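November, Elledov handset, battery notes

Fourth unit from Omerović came in this morning, firmware 2319. Same casing as the third, but the volume keys sit a hair lower. Charged it to full on the Estholm brick and left it on the bench with the screen at half brightness, Wi-Fi on, no SIM.

- Video loop, local file: 13 hours before the low-battery warning
- Standby overnight: lost 4 percent
- Charge from flat, first 30 minutes: slower than unit three, same cable
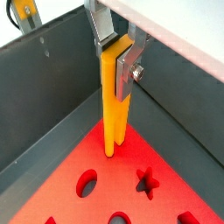 *Yellow peg in the gripper, red foam underneath.*

The charge figure bothers me. Kastriot Vidmar thinks it's the new thermal limit and wants it repeated with the case off. I swapped the cable for the Fudance one and got the same curve, so the cable is out of it. Unit three still has the old build — don't update it until we have a second run.

Call quality okay on speaker, thin through the earpiece. Fingerprint reader missed a lot with cold hands. 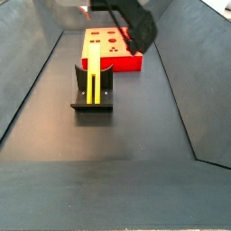 *Red block with the pale top, gripper just over the right side.*

To do: repeat the charge run at 4 pm, log skin temperature, ask Omerović what changed after build 332. Screen protector has a bubble at the top left, leave it on.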